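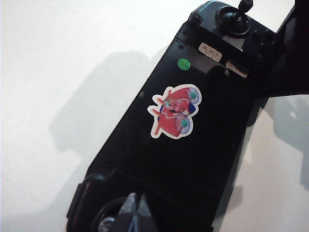 Trernano Civic Party Asks for Open Review of Council Contracts

The Trernano Civic Party is calling on the town council to open its books on the Fulter Road contracts, and we would like to thank the many neighbors who wrote to us over the summer.

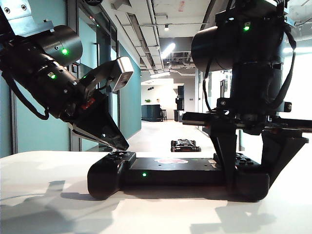 What we are asking for

Our members want all 12 contracts published in full by September, along with a public hearing at Głowacki Hall. More than 200 residents have signed our letter - a wonderful turnout for a town our size!

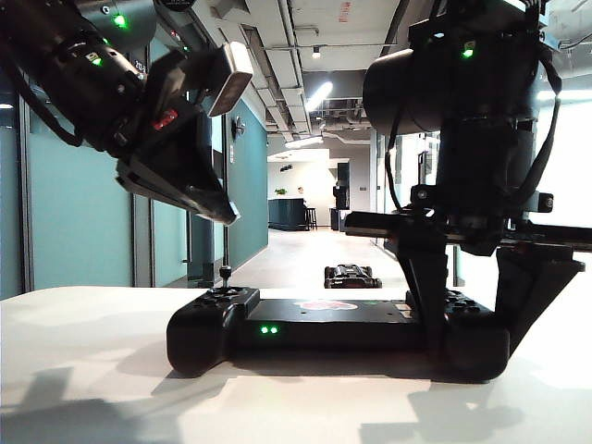 We also ask that the 2 council members with ties to Ikitz step aside from any vote until the review is finished.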